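Drisum finger pad set, for Flokance two-finger grippers

Part no. 1305
Price: 20 per pair, fixings included
Updated November 2024

Pads wear. They sit at the end of an arm, they get pushed into things all shift, and sooner or later the inner edges go grey and the part you wanted picked up stays where it was. The Drisum set replaces both pads without taking the gripper off the wrist.

Allow 10 minutes for the job, or 20 if you have lent somebody your screwdriver. Open the fingers fully before you start and isolate the arm. The small tool case we sell alongside (knife, screwdrivers, pliers, tape measure) goes on the table within reach.
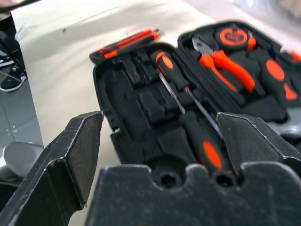
Fitting

Undo the old pads and bin them as a pair. Hartmut Brandes in our service shop keeps a drawer of single pads that were "still good", and none of them match.

Wipe the faces with a dry cloth. Dust under a new pad will tilt it, and you will blame the software.

Fit the left pad, then the right, finger-tight. Close the gripper slowly until the pads meet – then tighten.

Run the teach routine again. Yes, again.

Upkeep

Brush out the palm every 800 cycles. Check the edges at the same time.

Fits: Flokance wrist mounts, Montecinos adaptor plate
Does not fit: Tudetti, whatever the forum says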